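**Procurement planning for two-armed household robots** is the process by which a care home, hotel or research group sets a budget for robots that handle soft furnishings and linens. It covers the purchase itself, spare parts, floor space and staff time.

## Cost categories

Budgets are commonly divided into capital and running costs. In the method used at Waltumon, the arms and hands account for 70 percent of the capital figure, with cameras and cabling entered separately – a practice later adopted at Fodgate. Gripper parts are treated as consumables.

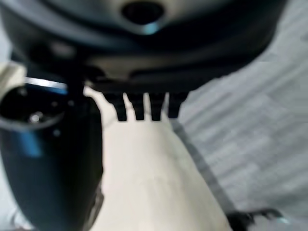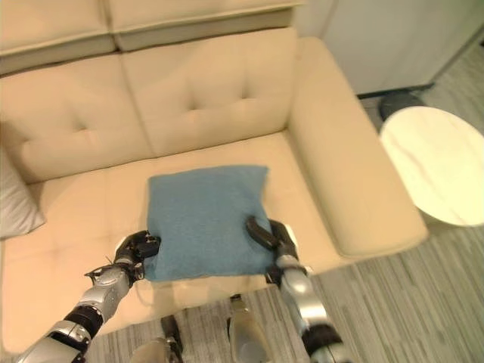
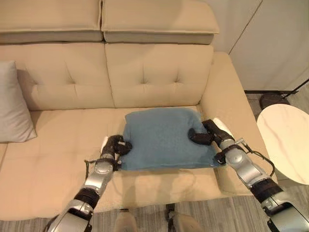
Ghizlane Belhaj
Equipment Planning Editor

## Trial period

Buyers are advised to test a machine on the furniture it will serve. Work on a sofa seat requires both arms to reach across the cushion and take hold of a soft item from two sides, so seat depth and arm length are compared before an order is placed. The Purnov guideline sets aside 900 hours for trials, spread over 5 months.

## Replacement and reserves

Wear on fingers and cables is difficult to predict. Danilo Lumbao proposed a reserve based on logged grasps, with an inspection after every 2,501. Smaller buyers often prefer a fixed yearly sum, reviewed in December.

## See also

- Lease and purchase agreements
- Service contracts
- Gripper maintenance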